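CLULTCOMBE, March. Zetton has begun bench trials comparing two finger pads for its Mathias hand-held gripper. Tests use a two-tier rack, a cup and glass jars.
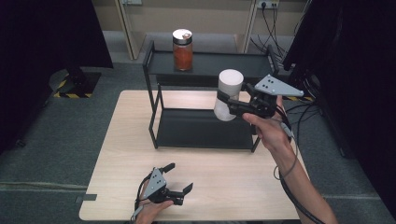

Mathias grippers in use at the rack, one holding a white cup.

Each pad is run 97 times per object, with 20 runs repeated on Monday by a second operator.

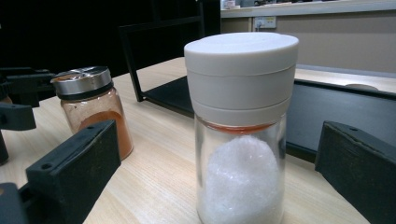
Gripper fingers on either side of a white-capped shaker.

"Glass is the harder case," said Đức Phùng, test lead.

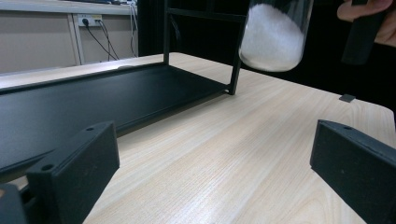
Pads are supplied by Brastico. Results will be issued to licensees.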